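The invitation to the Watgate open day promised "a morning with the future of housework," and I went because my own housework has very little future at the rate I do it. I had pictured a polished humanoid with a tray. I got a kitchen.

It was a real kitchen, too, with a fruit-print tablecloth and leafy greens on the floor. The idea at Prusimum, as the morning's handout explained, is that a machine learns to tidy by studying the tidying of people, and the people do it with grippers in place of fingers. So you watch a grown adult handle a bottle of cleaner the way you'd handle a prize in an arcade claw game. The handout put the goal at 1,000 recorded chores. I did the dishes in my head and felt tired.
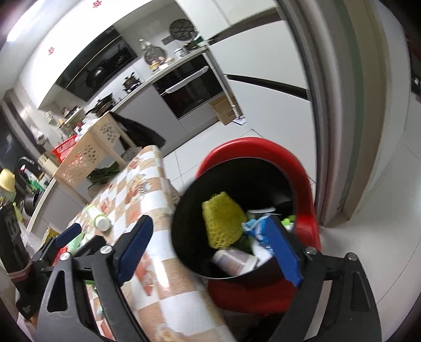

Blue pads, black jaws, household goods.

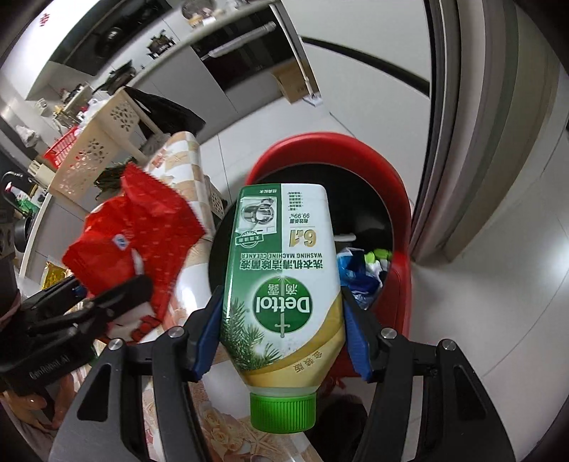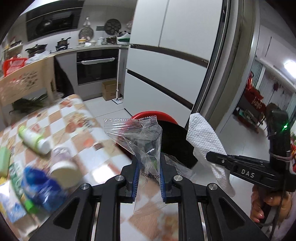

Jérémie Aubert thought I was being unfair when I grumbled over the coffee. A dishwasher looked silly once too, he told me, and you would never hand back yours. The dull part has to be done by somebody first, and he would sooner see it done in a messy kitchen than in a spotless lab where every cup is the same cup.

I'll give him the messy kitchen. Most robot demonstrations I've sat through took place on a bare white table, with one red block and one blue block, and I don't own any blocks. I own wrappers. If a machine is ever going to live with me it had better have met a wrapper.

My complaint is with the word "soon," which I counted 16 times in the closing talk. Soon it will sort your laundry, soon it will wipe the counter. The man from Javton, next to me, had stopped taking notes by the fourth. Pay the people with the grippers well, say "someday," and I'll happily come back in July. I drove home and put off the trash until morning.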